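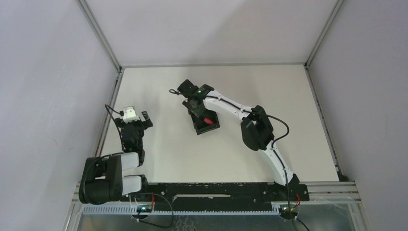 Setgate White Enclosure Kit, small size — four stars, and it would be four and a half if the instructions were better

I went back and forth on this for most of the summer. I already had a work area that sort of did the job, which was the end of a desk with a sheet of poster board leaned up behind it, and I couldn't quite see myself paying real money for white walls and a white floor. Then the poster board slid down onto a half-glued model for the third time and I ordered the Setgate that same night.

I got mine from Grusadby (the store, not the big warehouse site with the similar name). The listing had 1,757 reviews when I bought it and I read way too many of them. Most of the unhappy ones were about shipping damage. Mine showed up in September with one dinged corner, and I put that corner at the back and forgot about it until I sat down to write this.

Setup took me an evening. The floor goes down first, then the back wall, then the sides. What the leaflet doesn't mention is that the floor has a top and a bottom! They look almost the same, but one side is a little shinier, and I had all of the walls on before I noticed I was staring at the reflection of my own lamp. So off it all came. Check that before you do anything else. The leaflet is one page of tiny drawings and step 4 is printed on top of step 5.

Once it's together, though, I love it. I do a lot of fiddly small stuff, mostly model kits and fixing other people's jewelry, and the difference a plain white background makes is kind of ridiculous. When I drop a tiny screw I can see it. When I drop it on the old desk, it's gone until I move house. The walls also stop things from rolling away, which I hadn't even considered when I bought it and is now probably my favorite part.

Light is the other big one. My lamp is rated up to 3,000 lumens and I used to run it full blast all the time. With white on all those sides I keep it a lot lower and I still see better than I did before, and my eyes aren't fried by ten at night. If you take pictures of things to sell, you'll like this too. My listings look so much cleaner and I haven't changed a thing about how I take them.

Now the complaints. White shows everything. I wipe the floor down after every session with a damp cloth and a drop of dish soap, and that gets up pencil, dust and fingerprints just fine. Black rubber marks are another story. I dragged a lamp base across it once and there's still a faint gray streak if you know where to look. Lift your stuff, don't slide it.

Cables are my second gripe. There's no opening for them, so anything with a cord has to come over the front edge, and black cords on a white floor look messy no matter what you do. I ended up bunching mine to one side with a couple of twist ties. Setgate could fix this with one notch in the back wall, and I'd happily pay a few dollars more for it.

And it's small. I knew that, I bought the small one, I measured. It still surprised me how fast the floor space goes once you put in anything that takes up the whole width. If you're on the fence between sizes, get the bigger one. The Virkutside version is roomier and I did look hard at it, but the walls felt wobbly on the one I tried in the store, and I lean on things when I work.

Would I buy it again? Yes — same brand, next size up. I've used it nearly every evening since it arrived and the walls are still square, with no yellowing so far, though it doesn't get direct sun where I have it. I'll come back and update this in the spring if anything starts to sag.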